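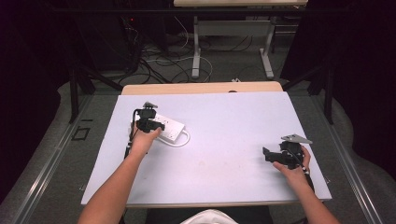 From the archive: how Hillthorpe got its first elected council

If you've walked past the old market hall and wondered why there are two sets of steps leading up to two different doors, this month's item is for you! The answer goes back to the years when Hillthorpe was still run by appointed trustees, and it has kept me happily buried in the minute books since July.

Before the charter, the town had no elected body at all. A board of 12 trustees looked after the roads, the market, the wharf and the poor fund, and when one of them died or moved away the others picked the next man. You had to own land inside the old boundary to be considered. That suited the families along the ridge very well, and it suited the people down at Nultier not one bit. Nultier had grown up below the boundary, around the mill and the tannery, and by then it paid more in market tolls than the rest of the district put together. It had no seat on the board and no way to get one.

The quarrel that finally brought things to a head was over a bridge. The trustees voted to spend 3000 dollars on a new stone crossing at the ridge end of town, where the carriages used it, and turned down a request for 600 to repair the wooden one at Nultier, where everybody else crossed. The minutes give this one line. The letters that followed fill most of a box - and they are wonderful. One tannery foreman wrote that he had paid his tolls faithfully for years and would now like to know "which plank of the bridge" was his, as he meant to take it home.

Out of that came the petition. It was written up by a schoolteacher named Chang, whose first name we still haven't found (the school register for those years is water-stained and the page is hopeless). Chang's draft is with us, crossings-out and all, and you can follow the thinking as it goes along. The first version asks only for two Nultier men to be added to the trustees. By the third version that has been struck through, and in its place is a request for a council chosen by every ratepayer, with the accounts read aloud in public twice a year. What a leap to make over a few sheets of paper!

The legislature took its time. A first bill died without a vote, and a second one came back so heavily changed that Nultier's own supporters asked for it to be withdrawn. The third went through, but with a compromise that caused trouble for a generation: the trustees would stay on as an upper board, able to send back any spending the new council approved. So the town had two bodies, meeting in the same building on the same evening, and they could not agree on who should come in by the front. Hence the second set of steps.

The first election returned seven councilors, four from the ridge and three from Nultier. Voting was done out loud in the market hall, with a clerk writing down each name and choice, so we know exactly who voted for whom. Reading that list is a strange pleasure. Brothers split. A baker voted against his landlord, then turns up in the next year's directory at a different address, and I would dearly love to know the story there.

The council's very first motion was to fix the Nultier bridge. The upper board sent it back. The council passed it again, word for word, at its next meeting, and the board sent it back again. This went on through the winter until the spring flood settled the matter by carrying off the middle span, after which the money was found in a single evening.

The upper board lasted until the second charter, when it was quietly wound up. Its final minutes record a vote of thanks to the chair and a dispute over who owned the inkstands.

Many thanks to Rozália Gál, who transcribed the petition drafts and most of the Nultier letters, and who spotted that two of the signatures we had down as the same person belong to a mother and daughter. They were ratepayers in their own right, as it happens, both listed under the Zarnidura boarding house, and neither appears on the voting list. Rozália is following them up now in the deed books and will have a piece on them in a later issue.

The transcriptions can be read in the reading room during normal hours. Ask at the desk for the charter folder. If your family has any papers from the tannery or the mill - receipts, letters, even an old rent book - we would be so glad to see them, and we can copy them while you wait.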